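News from the Ikville Community Wind Band

Dear friends of the band,

October always sneaks up on us, and here I am again at the kitchen counter with a cup of tea, trying to remember everything people told me to put in this letter. First and most important, thank you to everyone who came to the fall concert at the Condesside Chapel. The place was full, the heating worked (not a given, as those of you who sat through last winter's program will remember), and the low brass had what I think was their best night in a long while. If you were there for the slow march just before intermission, you heard a euphonium solo that had people leaning forward in the pews, and our conductor Arnaldo Aguiar told me afterward that he nearly forgot to bring the clarinets in because he was listening so hard.

The plate at the door brought in $700, and every bit of it goes into the instrument fund. That puts us within reach of something we have talked about for years, a proper bass clarinet that belongs to the band and can stay with whoever is playing the part. Up to now we have begged and borrowed, and our thanks go once more to the Furukawa family for letting us keep theirs through the spring. It has been to more rehearsals than some of our members — you know who you are, and we love you anyway!

Kazuhiro Tanabe has been over to Makum to try out two used ones at the repair shop there. He says the older of the pair has a lovely dark bottom end and sticky keys, and the newer one has nice quick keys and a sound he called "polite." He is going back with his own mouthpiece before he makes up his mind, and he'd be glad of company on the drive if any of the other reed players would like to come along and give an opinion. 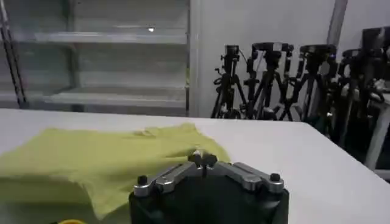 Rehearsals and the winter program

We are back to our usual Wednesday evenings, 7:30 sharp, in the school music room. Please use the side entrance, and please bring your own stand if you have one, as the school's are getting tired and a few of them slowly sink during the long rests. Arnaldo has picked out a mix for the winter program, with a suite of old sea songs, a couple of waltzes, and a brand-new arrangement of three carols that he has been working on since the summer. The carols have some tricky spots for second trumpet and horns, so do take your parts home and look them over. Parts are in the blue folders, and if yours is missing a page (the third carol seems to have lost a few at the copier), let me know and I'll print you another.

We would also dearly like more horns. There are 23 of us on the books this season and only one of those plays the horn, and although she is wonderful, she does have to breathe now and then. You don't need to audition, and you don't need to have played lately. Our newest flute player picked hers up again after 17 years in a closet, and by her second rehearsal you'd never have guessed it. If you know somebody with a horn under the bed, send them along and we'll find them a chair and a slice of cake.

Last of all, there is a gray scarf and a very nice pencil case waiting in the percussion cupboard, both left behind after the concert. Come and claim them at rehearsal, or write to me and I'll hang on to them for you.

With warm wishes, and see you Wednesday!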